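Budget for a two-finger gripper setup, sanity check please

benchrat_50
Our shop in Skulturthorpe packs small household kits: sponge, brush, cloth, into a wire basket. The boss wants a quote on his desk for automating the pick and place part. Brurau wants 900 for the gripper alone. Tralico says 700, fingers included. Arm is a separate line. Am I missing anything big?

hollowpine
You're missing everything that isn't the gripper. Mounting plate, cables, spare fingers, somebody's hours. I'd put another 1,000 next to either quote before showing it to anyone.

benchrat_50
The Tralico rep says spare fingers are 50 a pair and we'd hardly ever need them.

hollowpine
The rep would say that. Ask him to put "hardly ever" in writing.

mortise_lane
I'd worry less about fingers and more about the basket. Soft goods are forgiving. You can squeeze a sponge badly and still get it where it's going. Wire mesh is another matter — thin bars, gaps everywhere, and shadows on whatever is under it. If your plan depends on a camera finding things in there, get a demo with your own basket before you sign.

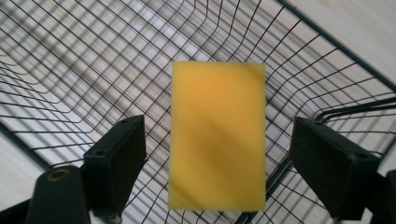 And I mean your own basket, on your own floor, under your own lights. Vendors love a plain white tray. I sat through a Renaud demo like that and we ended up sending the unit back.

kettlegray
Disagree on Renaud, ours has been fine for two years. But we pick out of flat bins, so take it for what it's worth.

mortise_lane
Flat bins are my whole point.

benchrat_50
So does the cheaper one make sense if the demo goes OK?

hollowpine
Maybe. How many kits do you pack in a day? If one person clears it before lunch I wouldn't buy either.

benchrat_50
Most days she's done by eleven. I'll ask for the demo anyway and hold the quote until then.

Contact us | Copyright 2022 | Back to top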